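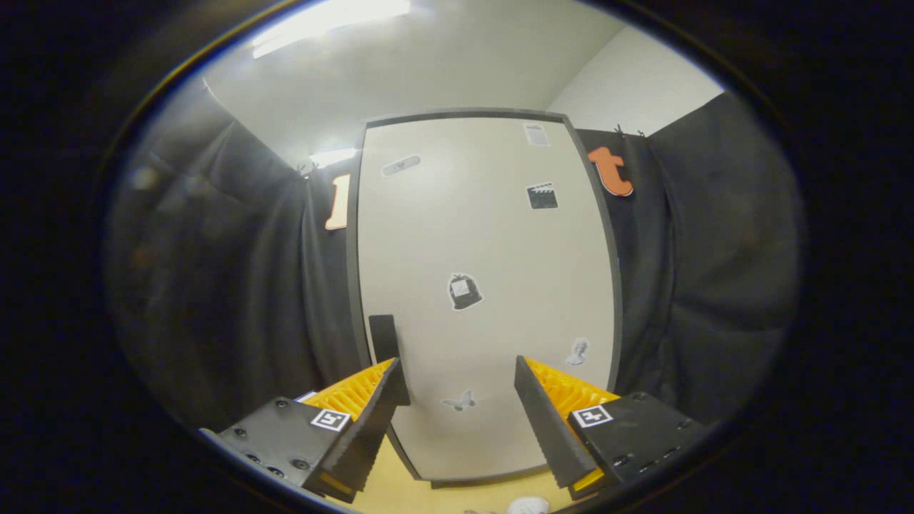
Stickers on the whiteboard, yes or no
Posted in: Shared Rooms and Small Spaces

jesby_lane
Settle something for us. We have a tall white board with a dark gray frame in our craft room, in front of the dark curtains, and stickers have started appearing on it. A bandage. A butterfly. A garbage bag with its own little label. I bought the board to write on. My housemate Lorna says there is still plenty of board. I say that's how it starts. Does anyone else let stickers live on a writing surface, and do they come off?

Lagman14
They come off. The question is what stays behind. I had a planner sticker on mine from one July to the next and the rectangle is still there, faintly, like a chalk outline. Warm the sticker with a hair dryer, peel slowly, rub what's left with a bit of cooking oil, then dish soap, then plain water. Skip the razor blade unless you want a board with a scar.

etel_makes
Pro-sticker here. A blank whiteboard is a reproach. Mine was blank for 300 days and the only thing I ever wrote on it was "buy markers."

jesby_lane
Did you buy markers?

etel_makes
No.

Pruitt_B
Disagree with the oil. Oil on a whiteboard means the marker beads up in that spot until you've washed it three times, and everyone stops at one. Rubbing alcohol on a soft cloth. Test a corner first, because some of the cheap coated boards go cloudy.

Lagman14
I did say dish soap, then water.

Pruitt_B
You did. People read as far as "oil" and go get the bottle.

quietstapler
Can we talk about the clapperboard? Is somebody making a film in there?

jesby_lane
The only thing ever directed in that room is me, toward the vacuum. There's also a little gray bust. I asked who it was supposed to be and was told it was "just a guy."

quietstapler
I'm now on the side of the stickers.

Lorna Ocampo
Hello, I'm the housemate. For the record, the white one with the printed lines is paper, and I've offered to take it down twice. Also for the record, the letters on the curtains were not my idea. An "l" in cream with an orange outline on one side, an orange "t" on the other. Ask who cut those out.

jesby_lane
The letters are on FABRIC. You can unpin a letter.

Pruitt_B
You can also leave a hole in a curtain. What are they held up with?

jesby_lane
The t is on a small black clip. No holes there, thank you.

Lagman14
If you like things that come down again, put the stickers on a sheet of clear acetate and tape that to the board. Jullix sells it by the roll, mine was 90 inches long and I've still got most of it. Move the sheet when you need the space.

etel_makes
That is a lot of engineering for a butterfly.

Lagman14
It's tape.

moth_and_rust
Reading this with interest as the owner of 257 stickers, all in a drawer, being saved for something good enough. I'm told this is a known condition. Use them, Lorna. My only rule would be to keep them to the edges so there's a clean patch in the middle for writing.

jesby_lane
The garbage bag is in the middle.

moth_and_rust
Well, that one has to move.

Lorna Ocampo
The garbage bag is load-bearing. I'll give up the paper one and the bandage if the "l" comes out from behind the edge of the board, where half of it can't be seen anyway.

jesby_lane
I can live with that. The guy stays, I suppose. Trying alcohol on a corner first — will post if it goes cloudy.

Pruitt_B
Soft cloth. Not a paper towel.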